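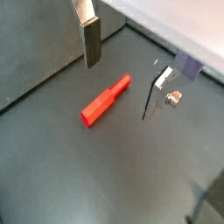 *红色塑料件：粗段带棱面，细段为圆形，两段之间有一道浅台肩。*

# 备件目录应当写尺寸

11月10日

多数备件目录由三样东西构成：一张爆炸图，一列序号，一列订货号。读者在爆炸图上找到零件，对应到序号，再由序号查到订货号，然后下单。这套结构沿用了很久，只要制造商还在供货，它就能正常工作。制造商一旦停止供货，目录里剩下的信息对维修几乎没有用处。订货号是一个指针，它指向的仓位空了，指针本身不携带零件的任何属性。

我的主张是：凡是已经停止供应的非安全关键零件，制造商应当公布其配合尺寸、公差和材料牌号；仍在供应的零件，目录里至少应当给出配合尺寸。下文讨论理由、范围、格式，以及几种常见的反对意见。

## 一个普通的例子

Ralluvau 生产过一种台面式裁纸机，机身是铸铝，导轨是钢，用得仔细可以撑很多年。压纸板与推杆之间靠一个注塑定位销连接，销子是阶梯形的，大端固定在压纸板的槽里，小端插入推杆的孔。这个销子会断，断口通常在台阶根部。原因很容易理解：截面在那里突变，内圆角做得太小，应力集中，裁纸时的往复载荷又刚好作用在小端上。

在 Prullau 的一家装订作坊里，这台机器因为断销停用过一次。作坊的 Nii Laryea 按目录第109页的订货号询价，经销商 Ruppert 答复说该订货号已并入总成，总成号另列。总成包括压纸板、推杆、弹簧和销子，报价233欧元，交期30天。他拆下断销，用卡尺量了小端直径，大端因为断裂时挤压变形，量三次得到三个读数。他最后按推杆孔的尺寸倒推，车了一个聚甲醛的，装上去偏紧，用砂纸修过之后可以用。

他修好了机器，但整个过程中真正困难的一步是确定尺寸。加工一个阶梯销，对任何有小车床的人来说都很简单。困难之处在于，原件已经损坏，损坏的部位又恰好是需要测量的部位，而同一个尺寸在制造商的图纸上写得清清楚楚。

## 测量不能代替图纸

有人会说，有卡尺就够了。这种看法混淆了实测值和设计值。

实测值是某一个零件在某一时刻的尺寸。对塑料件来说，它受成型收缩、吸湿、蠕变和磨损的影响。尼龙在潮湿环境里会长大，长期受压的聚丙烯会变扁，反复插拔的销子会磨细。维修者拿到手的零件几乎必然处于寿命末期，也就是偏离设计值最远的时候。按它复制，等于把偏差一并复制进去。

设计值则由公称尺寸和公差带组成。公称尺寸说明设计者想要什么，公差带说明设计者能容忍什么。两者缺一不可。假设测得一个销径为7.9毫米，它的公称尺寸可能是8毫米、下偏差较大，也可能就是7.9毫米、专门为了与8毫米孔形成间隙。两种情形下的正确复制品并不相同：前者放宽一些没有关系，后者做到8毫米就会卡死。单凭一个样品无法区分这两种情形，手头有多个样品也只能做出统计上的猜测。

配合性质也测不出来。孔和轴之间应当能转动，还是应当压紧不动，从一个磨损的零件上往往看不出。维修者会根据结构推断，推断通常是对的，但错一次就可能把相邻的贵重零件弄坏。一个过盈量偏大的塑料销压进铸铝槽里，当时没有问题，天气一热，槽壁就可能胀裂。

至于材料，情况更差。颜色和手感提供的信息很少。同样是白色、半透明、略带滑腻感的零件，可能是聚乙烯，也可能是聚丙烯。燃烧试验和密度试验可以缩小范围，却要消耗样品，而且分不出填充比例。加了玻璃纤维的尼龙和没有加的，刚度相差数倍，替换时搞错，零件不会立刻失效，它会在使用一段时间后失效，那时已经很难把后果追溯到材料。

## 三维扫描也没有改变问题

近年常听到的一种说法是，扫描和打印已经普及，图纸公开与否无关紧要。这里有两层误解。

第一，扫描得到的是表面点云，它和卡尺一样属于实测值，只是点更多。点多提高了对形状的描述能力，对设计意图没有帮助。扫描一个磨损的台肩，得到的是一个精确的磨损台肩。要恢复成直角还是恢复成带圆角的过渡，仍然取决于操作者的判断。

第二，打印件的力学性能与注塑件不同，层间强度低，载荷方向如果与层面垂直，同样的几何形状会提前断裂。合理的做法是在打印时修改几何：加大根部圆角，加厚薄壁，调整方向。修改的前提是知道哪些面是配合面，不能动，哪些面只是为了脱模或者省料，可以随意改。带公差的图纸能直接回答这个问题，凡是标了严格公差的面，就是不能动的面。扫描文件里所有的面地位相同。

所以制造手段越普及，设计信息的价值越高。从前缺的是机床，现在缺的是那几行数字。

## 应当公布什么

完整图纸并非必需。制造商对公布完整图纸有顾虑，其中有些顾虑合理。维修需要的信息远少于生产需要的信息。以一个阶梯形塑料销为例，我认为以下内容已经足够：

- 各配合面的公称尺寸及上下偏差
- 台肩的轴向位置，以及根部圆角的最小值
- 材料的通用名称、填料种类和比例
- 该零件所受载荷的性质，例如静载、往复、冲击
- 一句话说明它是否属于设计上的薄弱环节

最后一项常被忽略。许多机构里有一个故意做弱的零件，过载时先断，用来保护后面的齿轮或者丝杠。维修者不知道这一点，就会倾向于换一个更结实的。用钢销代替塑料销，下次过载时断掉的可能是一根轴。现在的目录对此几乎从不说明，售后人员知道，但这种知识随人员离职一起消失。

脱模斜度、浇口位置、顶针痕、模具编号、表面纹理，这些都可以不公布。它们关系到制造商如何低成本地生产，与维修者如何做出一个能用的替代品无关。

格式上，一张表就够。表格的好处在于它可以检索，可以打印，三十年后仍然能打开。三维模型文件作为补充是好的，作为唯一形式则不合适，专有格式的寿命往往短于机器的寿命。我见过制造商网站上只提供某种旧版软件才能读取的模型，公司换过两次软件供应商之后，连自己的售后部门也打不开。

## 反对意见

**第一种：尺寸是商业秘密。**

配合尺寸很难成为秘密，任何买得到新机器的竞争者都可以拆开来测。竞争者有能力购买多台样机，有三坐标测量机，有材料实验室，几天之内就能得到足够准确的数据。不公布尺寸所能阻挡的，只有那些手里仅有一台旧机器和一个断零件的人。一项保密措施如果对竞争者无效，对用户有效，它的实际功能就需要重新描述。

真正的秘密在工艺里，例如如何控制收缩，如何让多腔模具各腔一致。上一节的清单没有触及这些。

**第二种：用户自制零件会带来责任风险。**

这个顾虑要分开看。对于压力容器、制动系统、电气绝缘和医疗器械，我同意不应鼓励自制，这也是我把主张限定在非安全关键零件的原因。界线可以由制造商自己划，但要划在纸上，并说明依据。目前的做法是对所有零件一律沉默，门把手的卡扣和安全阀的阀芯享受同样的待遇。

对于非安全关键零件，沉默并不降低风险。用户已经在自制了，区别只在于他们依据正确的数字还是依据猜测。Antonina Pasichnyk 在 Zillach 做过多年售后工程师，我和她就这个问题通过信。她的看法是，法务部门评估的是公布数据可能引起的索赔，从来没有人要求他们评估不公布数据引起的故障，因为后者不会以索赔的形式回到公司，用户只会把机器扔掉。我认为这个观察是准确的。一种后果有台账，另一种没有，决策自然偏向有台账的那一边。

**第三种：整理数据要花钱。**

要花，但数目有限。新产品的图纸本来就是数字化的，配合尺寸在设计阶段已经标注，导出成表可以由脚本完成。老产品需要人工翻查，这一部分成本确实存在。可以只在零件停产时整理，停产本来就要走一道流程：通知经销商，清理库存，处理模具。在这道流程里增加一张表，工作量与其余步骤相比很小。

模具处置更值得一提。一副小模具报废时，按废钢计价；与之对应的图纸存在服务器上，不占地方。制造商往往认真地记录了模具卖了多少钱，却没有一条规则说明图纸此后归谁管理。几年之后服务器迁移，旧目录没有负责人，数据就此丢失。到那时即使公司愿意公布，也已经没有东西可以公布。

**第四种：应当用标准件解决。**

这种意见我部分赞同。能用标准销的地方就应当用标准销，标准件的尺寸本来就是公开的，订货号背后有一份任何人都能查到的文件，供应商倒闭也不影响替换。设计者使用非标件有时只是出于习惯，或者是为了省掉一道装配工序。设计评审中应当要求对每个非标紧固件和非标销给出书面理由。

但标准件只能覆盖一部分需求。注塑件的长处恰恰是把几种功能合在一个零件里：定位、卡紧、防转、标识颜色。拆成标准件，零件数和装配时间都会增加。只要注塑件还有存在的道理，非标尺寸就会继续存在，公布尺寸的问题也就继续存在。

## 总成化的副作用

前面提到，裁纸机的销子被并入了总成。把小零件并入总成，在备件管理上有明确的好处。每个订货号都有固定的管理成本，包括仓位、包装、盘点和系统维护，一个成本几分钱的销子，其管理成本可能是制造成本的几百倍。从仓库的角度看，取消它完全合理。

问题在于取消订货号的同时，零件作为一个独立对象也从文件里消失了。Zillach 的一份旧目录在第201页列有某型打孔机的全部塑料件，每件单独编号，还注明了外径。后来的版本只剩一个总成号，爆炸图也随之简化，几个小件画成了一个整体轮廓。用户对照新图，甚至无法确定自己手里断掉的东西原本是一个零件还是两个。

停售单件和删除单件的信息是两个决定，应当分开做。不再单独出售某个销子，可以；爆炸图应当继续把它画出来，并在原来订货号的位置写上尺寸。页面上本来就有这一格。仓库省下了仓位，用户得到了数字，双方的利益在这里没有冲突。

经销商也有类似的动机问题。Ruppert 一类的区域经销商按销售额提成，卖总成比卖单件有利，对他们而言，目录里缺少尺寸不构成缺陷。我不认为应当指责经销商，他们按既定的价格结构行事。但这说明推动改变的力量不会来自渠道，只能来自采购方或者法规。

## 采购方可以做的

法规进展缓慢，并且倾向于从家用电器这类大宗产品开始，小批量的作坊设备排在很后面。采购方的办法更直接：在合同里写一条。学校、图书馆、装订厂这类长期使用设备的单位，完全可以要求供应商在任一零件停供时移交该零件的配合尺寸和材料说明。签约之前提出，供应商多半会接受，因为兑现的时间很远，成本很低。签约之后再提，就没有筹码了。

条款的措辞要具体。“提供必要的技术支持”没有约束力，写成“提供配合面的公称尺寸、上下偏差及材料通用名称，以表格形式”，双方都知道要交付什么。还应当写明触发条件，单件并入总成应视为单件停供。漏掉这一句，供应商可以一直主张零件仍在供应，只是换了一种包装。

已经没有合同可谈的旧设备，办法是趁零件完好时测量。新件装机之前量一遍，记下日期、室温和量具，和说明书放在一起。同一种零件有备件的，多量几个，至少能看出分散程度。这样得到的仍然是实测值，不能当作设计值使用，但比从断件上倒推可靠得多。8月我在 Prullau 看到 Laryea 已经这样做了，记录写在裁纸机说明书的封底内侧，铅笔字，尺寸后面注了材料，材料一栏打着问号。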